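Zislow Desk Mat, Brown

Home > Office > Desk Accessories > Mats and Pads

Item no. ZM-17
In stock. Ships from our Gorner warehouse.

The Zislow is a large one-piece mat for desks, craft tables and packing stations. It gives you a quiet, slightly soft surface to work on and keeps pens, staplers and box cutters off the table top. We have sold it since we opened the shop, and it is still the mat we reorder most often.

The top is a matte vinyl with a very fine grain. Paper slides on it without catching, and a ballpoint doesn't punch through a single sheet the way it can on felt. The underside is a thin layer of foam rubber with a waffle pattern, which grips glass, laminate, painted wood and steel. It grips less well on unfinished wood and on anything waxed. If your table is waxed, order the Pramus corner dots with it.

Edges are cut and heat sealed, not stitched. Stitched edges look nice in the first year but they fray where your wrists rest, and we stopped carrying them for that reason.

Choosing a size

Measure the clear part of your table first, then take off a little on each side. A mat that runs right up to the edge gets pushed over it by your forearms and the corner starts to curl. On a standard writing desk the Medium is usually right. For sewing, model building, framing or anything where tools and parts need to lie next to the work, take the Large.

If you are between sizes, the mat can be trimmed. Lay it face down, mark the back with a soft pencil and cut with a fresh blade against a steel ruler. Two or three light passes work better than one hard one. A trimmed edge will not be sealed, so put it at the back of the desk. Trimmed mats can't be returned.

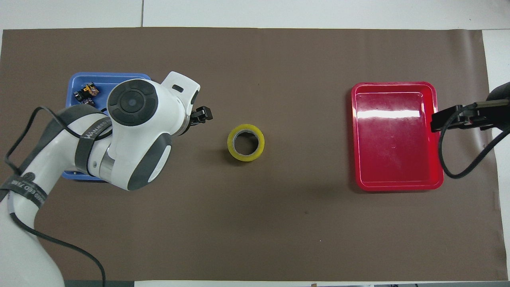
Unrolling and first use

The mat is shipped rolled with the working side out. Take it out of the tube as soon as it arrives and lay it flat in a warm room. Most of the curl is gone by the next morning. If a corner still lifts, roll that corner the other way for a few minutes, or leave a couple of heavy books on it overnight. Please don't use an iron or a hair dryer – the vinyl will shine where it got hot, and the shine does not come off.

There is a light smell when the tube is first opened. It fades within a few days with a window open.

Cleaning

Wipe with a damp cloth and a drop of dish soap, then go over it again with plain water. Pencil comes off with an ordinary eraser. Fresh ink comes off with rubbing alcohol on a cotton pad, but test the back corner first. Old ink mostly stays. Do not use acetone, and keep superglue away from it. The mat is not machine washable.

White glue can be left to dry and then peeled off in one piece.

What it is not

The Zislow is not a cutting mat. It will take the odd slip of a knife without trouble, but regular cutting leaves grooves that show and collect dirt. For that, see the Sarıgül self-healing board, which can be laid on top of the Zislow and will stay put. It is also not heat proof. A coffee mug is fine. A soldering iron, a glue gun tip or a pan from the stove will mark it.

Specifications

Top: matte vinyl, fine grain
Underside: foam rubber, waffle pattern
Medium: 30 x 17 inches
Large: 6 x 3 feet
Edges: heat sealed
Corners: rounded
Care: wipe clean
Packed: one mat per cardboard tube

Ordering for an office or school

Orders of 6 mats or more ship flat in a carton at no extra charge, so there is nothing to unroll at your end. For orders over 100 mats, write to Rami Chidiac at the sales desk for a quote and a delivery date. Large orders placed in August take longer than usual, as many schools buy then. Custom sizes are possible on large orders only.

We don't print logos on the mat. We tried it, and the print wore off under the mouse hand.

Returns

Untrimmed mats can be sent back within 30 days. Roll the mat with the working side out – rolled the other way, the foam can crease – and use the original tube if you still have it. Return postage is paid by the buyer unless the mat arrived damaged or we sent the wrong size.

Often bought with this item

Pramus corner dots, pack of 6
Sarıgül self-healing board, small
Zislow wrist rest, brown
Zislow mouse pad, brown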